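Virkden Classroom Arm Kit, Club Edition

Home > Robotics > Clubs and Teams > Arm Kits

In stock. Ships from our Gronitz warehouse. School purchase orders welcome.

If you run an after-school robotics club, you already know how the first few weeks tend to go. Everybody wants to drive the robot, two kids want to build it, and somebody has lost the little screwdriver. We put the Club Edition together with those afternoons in mind (we've had plenty of them ourselves!), and it has grown quite a bit since the first batch went out to the Ovari student league.

You get a desktop arm with printed plastic parts, hobby servos, a gripper, all the screws and brackets, and a bag of spares, so a stripped horn or a lost screw doesn't end the day. The parts are bagged by build stage and the bags are numbered, and most teams of three or four students can get from the first bag to a moving arm in a couple of club meetings. Younger groups may want an extra one, and that's perfectly fine.

What's in the box
Printed arm parts, 28 pieces
Servos with horns and leads
Controller board and USB cable
Printed grid sheets for the table
Screw and spacer set
Build guide and the Yao activity book, 33 short challenges

The activity book is the part coaches write to us about the most. It starts with simple reaching and parking moves, goes on to picking up and stacking, and finishes with a timed sorting round that works very nicely as an end-of-season event in May. Every challenge fits on a regular classroom table, and students can write their own moves in blocks or in Python on whatever laptops the school already has.

Good to know before you order
Recommended for ages 11 and up, with an adult nearby. You will need a power outlet for each arm. The lifting limit is 400 grams with the arm folded in, and less at full reach, so stick to light things!

Challenge four is the one we'd pick for a first open house, and setting it up takes very little. Lay a grid sheet flat in front of the arm and put out two things that ask for different grips, such as a red plastic cup over on the left and a small blue LEGO brick on the right, with clear squares all the way around the brick so the gripper has room to come down. Students call out a square, send the arm there, and adjust until they're happy with it. 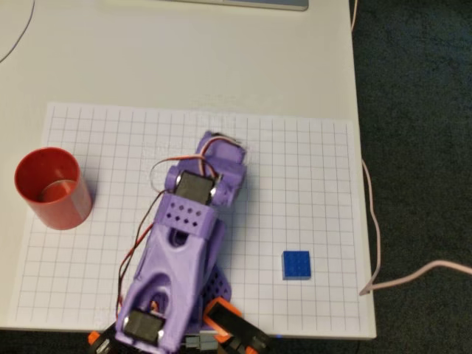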